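Home News Town Hall Sports Obituaries Classifieds Contact

Jundholm's water tastes like pennies again, and the town has hired someone to say so

By Citlali Ledesma
Sunday, March 13, 2022
38 shares 14 comments

The tap water on the east side of Jundholm has tasted like the inside of a piggy bank since the town switched over to the Ventura Street well, and the water department would like everyone to know that it has noticed.

In a notice tucked behind this month's bills, between the payment slip and a flyer about leaf bags, the department told 600 households that their water is "safe, compliant and within the expected flavor range." The notice did not say what the expected flavor range is. Callers who asked were read the notice again, a little more slowly.

The switch was supposed to be dull. The old well on the river side needed a new pump, the Ventura Street well had been sitting there since the cannery closed, and the town moved the east side over to it on a Monday morning. By supper that night the complaints had begun. People mentioned pennies. They mentioned nails, garden hose and, in one carefully typed letter to this paper, "the handle of a shopping cart."

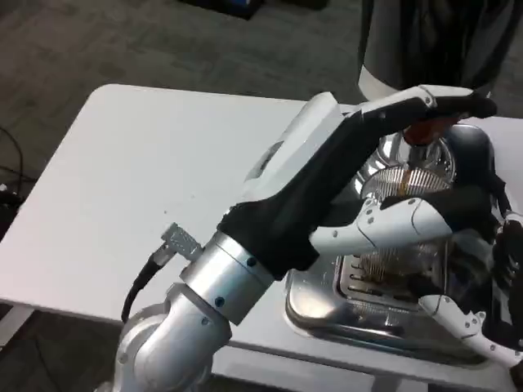

A robot hand over a white table, with a black cable running off to the left.

What the new well has more of is iron, along with a fair amount of manganese. Both come out of the rock under the old cannery lot and both are common in wells in this part of the county. The department's test results, posted at Town Hall next to the lost-glove box, put the two metals below the levels at which the state would start writing letters. They are not below the level at which a person making iced tea would start writing letters, and that appears to be the heart of the dispute.

The town's answer so far has been to hire Plandeo, an outside firm, to run a taste survey. The contract is for $2000 and covers a questionnaire, the mailing of the questionnaire, and a report on what came back in the mail. Residents are asked to rate their water on a scale that starts at "pleasant" and ends at "noticeable." There is a line for comments. It is a short line.

Some people on Ventura Street have decided not to wait for the report. The hardware store has sold out of the Duteo, a pitcher filter that fits in the refrigerator door, and is taking names for the next shipment. The store has moved the display stand that used to hold them to the front window anyway, where it now advertises an absence. Reviews from early buyers are mixed. One woman who lives across from the old loading dock said the filter took care of the pennies, but now her coffee tastes like the filter. Her neighbor has gone back to filling jugs at his sister's house on the river side, and says his sister has started to hint about the bill. 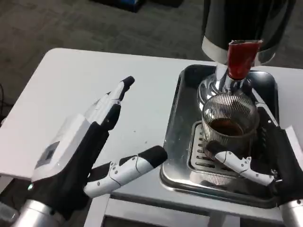 Is the water safe to drink if it comes out brown?
The department says brown water is usually iron that has been stirred up in the pipes. It recommends running the cold tap until it clears, holding off on laundry in the meantime, and calling if the color is still there after an hour.

The brown water, for what it's worth, has mostly stopped. It turned up on the first few mornings, when the crews were opening hydrants to flush the lines, and ruined a load of choir robes at the Methodist church. The town has offered to pay for the bleaching. The church has asked whether the town has ever tried to bleach rust, which tends to set when it meets bleach, and the matter is now being handled by letter.

Meanwhile the department's own front counter has bottled water on it. A clerk said it had always been there and that it would be wrong to read anything into it – and then, after some thought, moved it behind the printer.

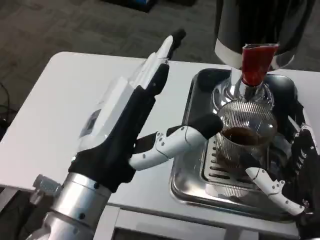 The department does have a home test for anyone who can't decide whether the problem is the well or their own plumbing. Run the cold kitchen tap first thing in the morning, fill a container before the water has had time to move, and fill another after the tap has run for 3 minutes. Use something you can see through, such as a clear glass cup like the one in the photo, and stand it on white paper or a white tabletop so that any tint shows up. If only the first sample has color, the trouble is probably in the house. If both do, the trouble is probably Ventura Street, and you are invited to fill out the questionnaire. Coffee mugs are no good for this, though several people have brought them to the counter, full, on the bus.

As for a lasting fix, the choices are the usual ones. The town can treat the new well, which takes money. It can repair the old one, which takes money and a pump that is on order from a supplier who has stopped giving dates. Or it can blend the two, an option the department likes very much and which also requires the pump.

Survey forms are due back in 6 weeks. Plandeo's report is expected in July, when demand is highest and the east side will be drinking a great deal of whatever is being studied. Forms can be dropped in the slot at Town Hall or mailed back in the envelope provided. The envelope does not need a stamp, but it does need to be licked, and residents may want to have something to drink handy.

Contact the newsroom | Copyright 2022 | Back to top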